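Break table etiquette: plates vs. bottles

tablemonitor_8
We have one long white table for lunch, and lately people leave a green plate out with a bottle lying across it like a roast. I say a plate is for food. A bottle goes on the table, upright, on its own bottom. 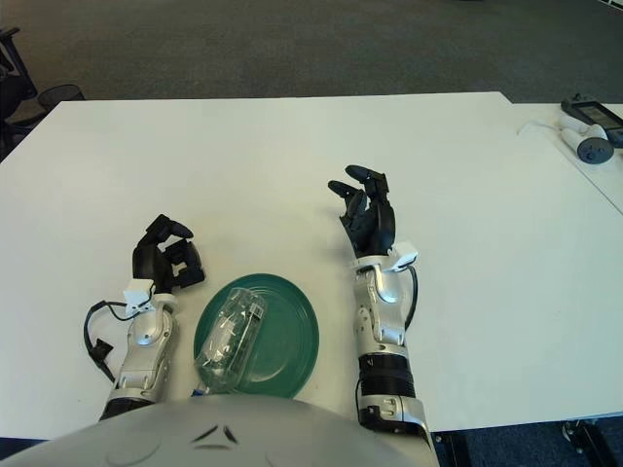 I have raised this in the office chat and got one thumbs-up, from myself. My proposal is simple: bottle up and behind the plate, plate near the edge where the eater sits. I'm open to amendments, but only small ones.

crumbs589
Counterpoint: a bottle on a plate can't roll onto the carpet. I worked at Jallholm, where the tables sloped, and we lost a lot of water to that carpet. Lay it on the plate and eat your sandwich out of your hand like an adult.

tablemonitor_8
Our table doesn't slope. And a bottle with its cap on will stand up all day if you let it.

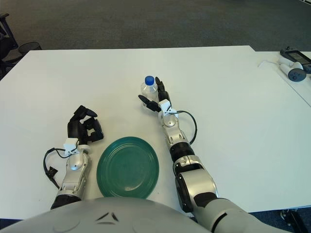
sezer_fan disagrees with both of you. Plates go back in the cupboard when you're done, bottles go home with you, and then there's no thread. I have typed this about 80 times on this board.

tablemonitor_8
Fine, for cleanup. I'm talking about during lunch, when the cupboard is no help. Plate in front, bottle behind it and a bit to the right, for the right-handed.
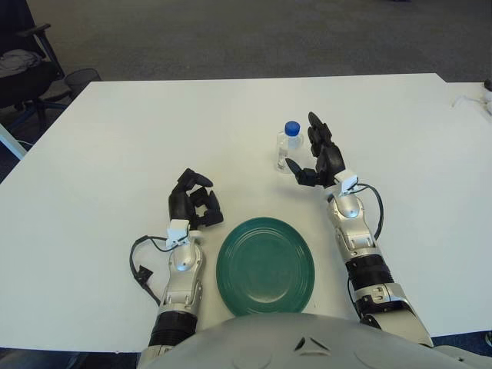

That leaves room for an elbow on either side, and you can reach the water without dragging a sleeve through the soup. Lefties may mirror it — I'm not a monster.

crumbs589
I'm left-handed and I'm laying mine down.

Contact the moderators | © Zeltholm Breakroom Board | Back to top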